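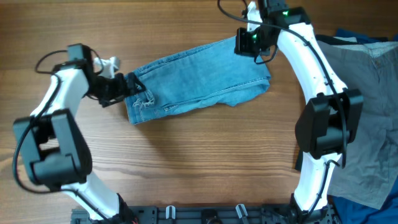
Fundelbridge Fold

Demonstrations and configs for a two-arm clothes folding setup, built on a bench in the Nudport shared workshop. Both arms bolt to one perforated rail at the table edge.

Contents

episodes/ — 100 recordings, jeans and other garments
config/ — joint limits and camera settings
tools/ — replay and trimming scripts

85 episodes are for training, the rest are held out. Recording stops at 6 minutes.

Known issues

Cable slack on the outer side of each arm matters. Check it before running replay.py at full speed.
Enell branch configs do not load on main yet.

Status

Version 2, last updated in December. The Onu gripper files are kept in a separate repo.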